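Bekon baut Standort Pramirlow aus

Pramirlow – Der Kunststoffverarbeiter Bekon erweitert seinen Standort im Gewerbegebiet Pramirlow. Bis Dezember soll neben der bestehenden Halle ein Neubau für Lager und Versand entstehen. Das teilte das Unternehmen nach einem Gespräch mit der Gemeinde mit. Mit dem Ausbau sind 15 neue Arbeitsplätze geplant.

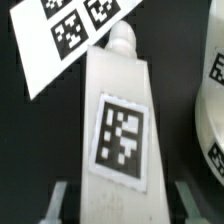
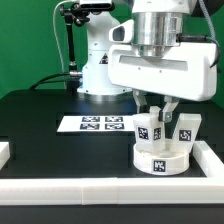
Bislang nutzt Bekon für einen Teil seiner Waren ein angemietetes Lager in Wustedness. Der Mietvertrag läuft aus und wird nach Angaben der Firma nicht verlängert. Die Fahrten zwischen den beiden Orten sollen damit entfallen. Im Rathaus Pramirlow rechnet man vor allem auf der Ortsdurchfahrt mit weniger Lastwagenverkehr. Dort hatten sich Anwohner wiederholt über Lärm am frühen Morgen beschwert.

Den Bau übernimmt die Firma Howlader, die in der Gemeinde bereits die neue Sporthalle errichtet hat. Zunächst wird das Grundstück hinter dem Betriebsgelände vorbereitet, danach folgen die Leitungen und die Bodenplatte. Die Zufahrt zur Baustelle führt über den Feldweg am nördlichen Rand des Gewerbegebiets. Er bleibt für Radfahrer und Fußgänger während der Arbeiten gesperrt. Eine Umleitung über den Mühlenweg wird ausgeschildert.

Bekon investiert nach eigenen Angaben mehr als 5 Millionen Euro. Auf dem Dach des Neubaus ist eine Photovoltaikanlage vorgesehen, der Strom soll überwiegend im eigenen Betrieb verbraucht werden. Das Regenwasser wird in ein Becken auf dem Gelände geleitet – eine Auflage aus dem Genehmigungsverfahren, weil der Kanal in diesem Bereich schon heute bei Starkregen an seine Grenzen kommt.

Die neuen Stellen entstehen in Lager, Versand und Verwaltung. Ausgeschrieben werden sie im Herbst. Auch die Beschäftigten aus Wustedness sollen ein Angebot für den Wechsel erhalten. Was aus der dortigen Halle wird, ist noch offen.

Über die Pläne informiert die Gemeinde um 18 Uhr bei einer Bürgerversammlung im Feuerwehrhaus, der Termin wird im Amtsblatt bekannt gegeben. Die Unterlagen liegen außerdem im Bauamt, Zimmer 13, zur Einsicht aus.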